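# Wekell wooden test tube rack and glassware set, one semester in

**Bought for:** a high school robotics club, lab automation project
**Price paid:** $80 for the rack, tubes, beaker and dish
**Would buy again:** yes, with spare tubes

I run the club with Viktória Bodnár, who teaches chemistry in the room next door. Our students picked lab handling as their project this year, which meant teaching an arm to pick up tubes, put them back, and move small amounts of colored water between containers. Most reviews of this set come from people who use it by hand. I wanted to write one for anyone with a gripper.

## The rack

The rack is light tan wood with a row of round holes in the top board and a base board underneath. It is light, and at first I thought it was too light. A bad approach with the gripper would push it back a little and every taught position after that was wrong. Two small squares of museum putty under the base fixed it for us. Wekell should put rubber feet on it, but I would not pay extra for them.

The holes are a bit wider than the tubes. When you put a tube in by hand you don't notice. For the arm this is the best thing about the rack, because a student can be slightly off and the tube still drops in. We tried a Lehner acrylic rack first, with tighter holes, and the tubes jammed on the rim about as often as they went in.

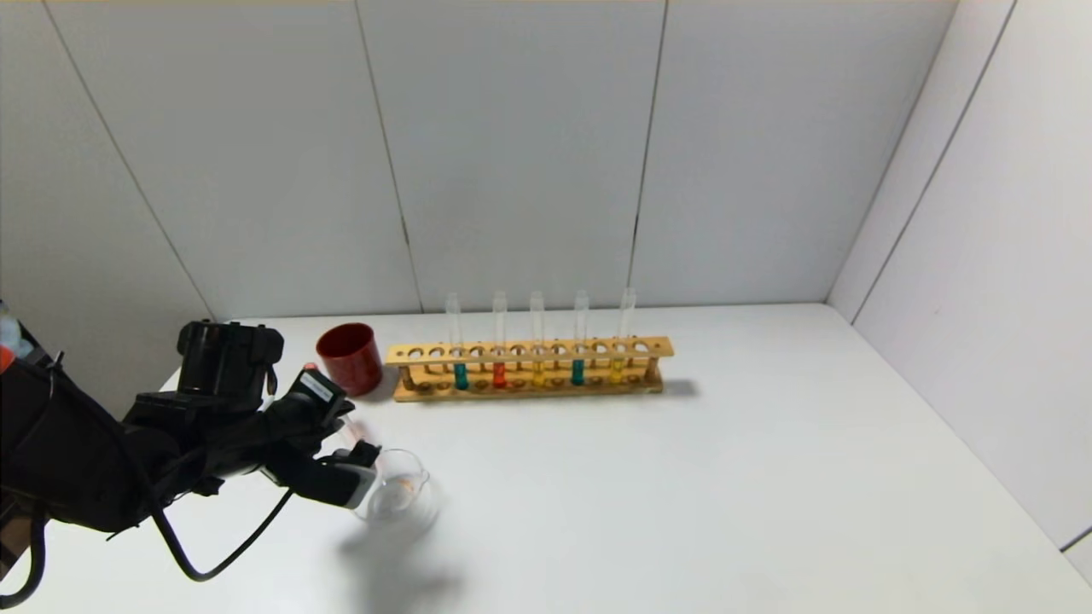
The open space between the boards matters more than I expected. The liquid sits low in the tube and you can see the color from across the table. The students use the colors to check the sort order, and it saves them lifting a tube out to look at it. Solid block racks are sturdier, but you lose that.

One complaint about the finish. The end supports on ours were rough when it arrived and one had a splinter. Ten minutes with 160 grit sandpaper took care of it. Food coloring also stains the wood if you leave it, so keep a damp cloth nearby.

## The tubes

Plain clear glass with a rounded bottom and a rounded rim. They are fine. The walls are consistent enough that one grip width works for all of them, and that was my main worry. We set the grip force low and crept up until the tubes stopped slipping.

We have broken two. One was the gripper, one was a backpack. Dikano sells replacements that fit the same holes and I would order a bag of those along with the set.

The real problem with clear glass is seeing it. On a white table an empty tube is close to invisible, for people and even more so for a camera. The beaker is worse. Beat Zwahlen, one of our seniors, spent most of April trying to get reliable detection on empty glass and ended up teaching the club to look for the liquid instead. He logged 421 pick attempts in a notebook, and most of the misses were on empties. If you are building something similar, put a little color in everything you want found, or use a dark mat. We stayed with the white table on purpose since that is what the regional event uses.

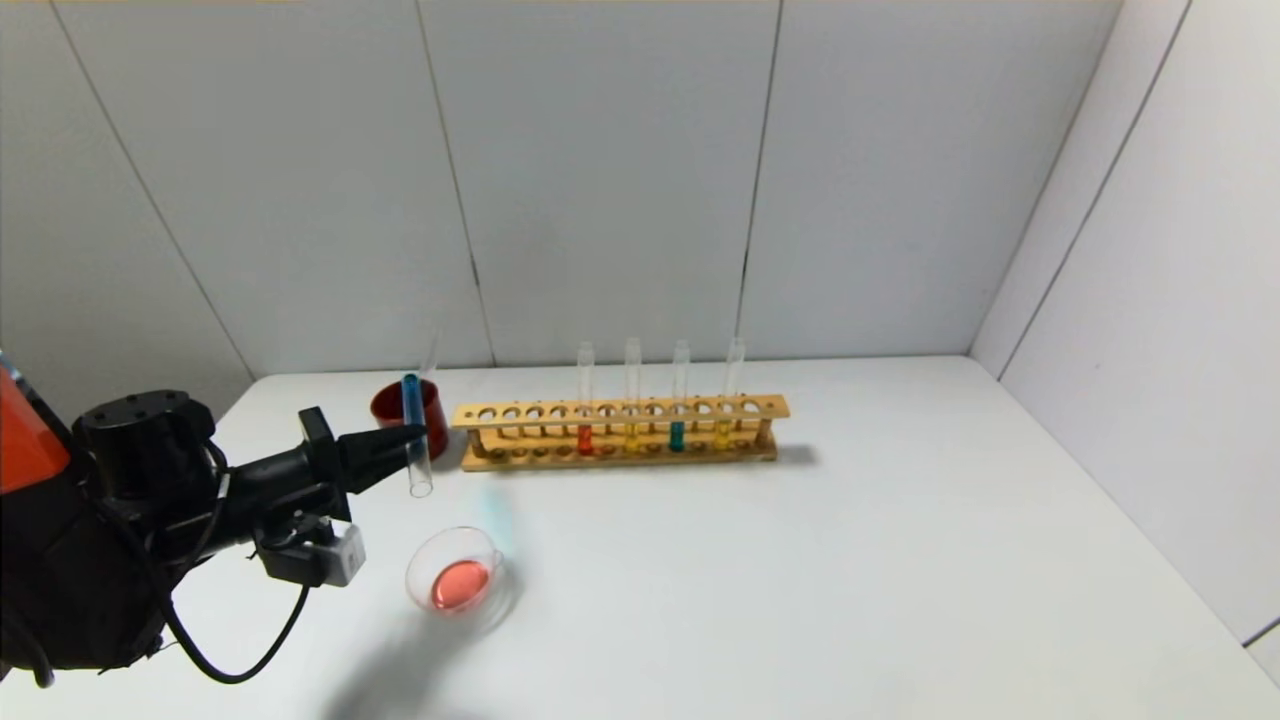 ## The dish and the beaker

The dish is small, round and shallow with a clear rim. It is a hard target for pouring and a good one for teaching. If the tube tilts too fast, it goes over the side and everyone can see it. Our students slowed the last part of the wrist rotation and the spills mostly stopped. I would not try to have a gripper lift this dish. There is nothing to hold on to once it has liquid in it.

The beaker is small too. It has a curved rim and rounded walls. We use it less than anything else in the box, and a cup does the same job for a club. Ours is a red one from the Wovholm kitchen range and it is much easier to spot.

## What's missing

No brush, no stoppers, and no measurements anywhere in the leaflet. Hole spacing should be printed on the package. We had to measure it ourselves with calipers, and the spacing at the far right of our rack is slightly different from the rest. By hand that makes no difference. For an arm stepping along a row it does, so measure each hole - don't measure one gap and multiply.

Cleaning is easy for the glass. Do not soak the rack. Viktória left hers in the sink overnight and the top board has a slight bow in it now, though the tubes still go in.

Four stars. I took one off for the splinter and the uneven spacing.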